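Teaching a Robot to Look Again

Khanyisile Mahlangu keeps two numbers taped to the edge of her monitor. One is 4, the other is 90, and for most of last year they were the whole story of her work at Isatdale, a small research group that spends its days teaching simulated robot arms to pick up ordinary things.

The 4 is how many practice demonstrations her method gets to see for each new task. The 90 is the percentage of test runs in which the arm then finishes the job. When she started, she needed 200 demonstrations to get anywhere close, and recording them ate up entire weeks.

"I was so tired of driving a virtual gripper," she says, laughing. "I used to dream in joint angles!"

The method is called Unora, and the idea behind it is lovely in its simplicity. Most learning systems of this kind treat every moment of a demonstration as equally worth copying. Unora asks how much each moment tells the robot about where it is. A view full of shape and texture says a lot. A view of bare surfaces says very little, and a system that copies its teacher blindly through those stretches can drift off course before it ever meets the thing it was sent to fetch.

So Unora learns a running score for its own view, low when there is little to go on and high when there is plenty. When the score is low, the arm leans on its memory of recent motion and makes small, careful moves. When the score climbs, it trusts its eyes and speeds up. The whole thing trains end to end, and nobody has to label the good views by hand.

The wrist view is where all this gets interesting. A camera mounted close to the hand sees wonderful detail at close range, but it has a narrow outlook on the world, and what fills it can change completely with a modest turn of the arm. 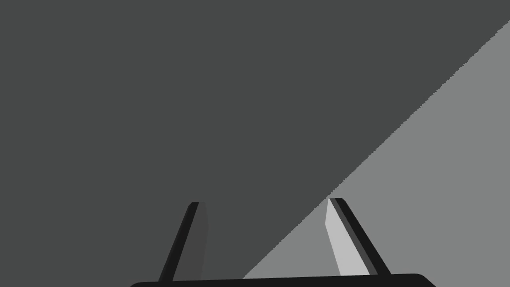
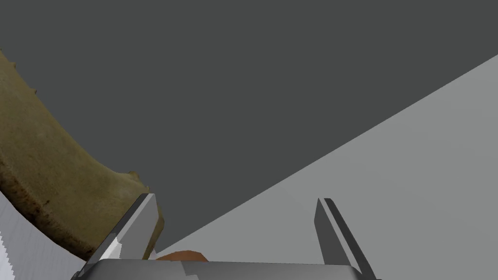
Views past the open gripper in simulation: plain gray surfaces in the first, a curved, banana-like object beside the left finger in the second.

Mahlangu's colleague Lungile Modise was the one who pushed for testing on views with almost nothing in them. He had been reading through failed runs from an older system and noticed how many of them went wrong early, well before any contact. The grasping itself was fine. The arm had simply wandered during the dull part of the trip.

"We had been polishing the last inch of the reach," Modise says. "The trouble was way back at the start, and we kept skipping over it because there was nothing to look at."

They built a test set to punish exactly that. Each run begins with the hand turned away from its target, and the starting pose is shuffled so the arm can't get by on a memorized path. The older system, given the same four demonstrations, fell apart. Unora slowed down, swung the hand around in short steps, and picked up its pace once the target came into view. Watching the runs side by side is a real treat, even for someone who has sat through a lot of robot videos. You can see the hesitation, and then you can see it end.

The pair first showed the results to a few outside groups in April 2024, and the questions were good ones. Would the score hold up under strange lighting? Could it tell a blank wall from a large object seen so close that it looks blank? The first answer is mostly yes. The second is still open, and Modise is happy to talk about it for as long as you will let him. His current thinking is that the score needs a sense of depth as well as texture, and he has a half-working version that handles big smooth objects better but gets jumpy around shadows.

Then there is the matter of real hardware. Everything so far has been done in Plusomness, the simulator the group maintains, where surfaces are cleaner and motors do as they're told. Mahlangu is frank about the gap. A simulated finger never gets a loose screw. She plans to move the method to a physical arm in August, beginning with the same reaching tasks and the same tiny number of demonstrations, and she expects the 90 to drop on the first day.

She has already cleared a spot on the monitor for the new number.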